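Notebook, 4 Apr 2022
Paltness build, Cistadcombe desk

Good day on the API terms checker! It finally reads a whole agreement from top to bottom without falling over, and I'm so pleased with it that I'm writing this up before I've even tidied the branch.

Fed it the Vamar developer terms first, all 859 lines of them. Last week's version choked on the nested definitions (where "Licensed Content" points to "Provider Material", which points back again). The new one keeps a list of terms it has already opened and stops when it meets one twice. Simple, and it works beautifully. It pulled out 60 separate duties on the developer, and I checked them against my own pencilled list – 2 missed, both hidden inside the definition of "End User". Cheeky place to put a duty.

Best find of the day: the caching clause. Section 7 says you must delete stored responses when the licence ends, but the attribution section says the credit line has to stay next to any response "retained in accordance with these Terms". So can you keep them or not? I've flagged it for the legal side and left it marked amber.
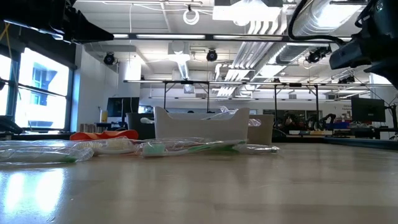 Side table: toothbrushes in their clear wrappers, round clear lid or disc at the right.

Moved on to the Cheung terms after lunch. Much shorter and much friendlier, though the change-of-terms clause is a swine. They can alter anything by posting a new page, and carrying on using the key counts as saying yes. The checker now takes a fingerprint of the page text every night and shows the difference in the morning – tried it with a doctored copy where I'd changed one "may" to "must", and it lit up straight away. Lovely moment.

Still to do:
- teach it that "shall not unreasonably" is softer than "shall not"
- capitals: whole paragraphs in capitals are being read as headings, so the liability section comes out blank
- rate limits kept on a separate page need following
- rerun Vamar before the July renewal

Starting with the capitals tomorrow. Branch is pushed, tests pass apart from the heading one.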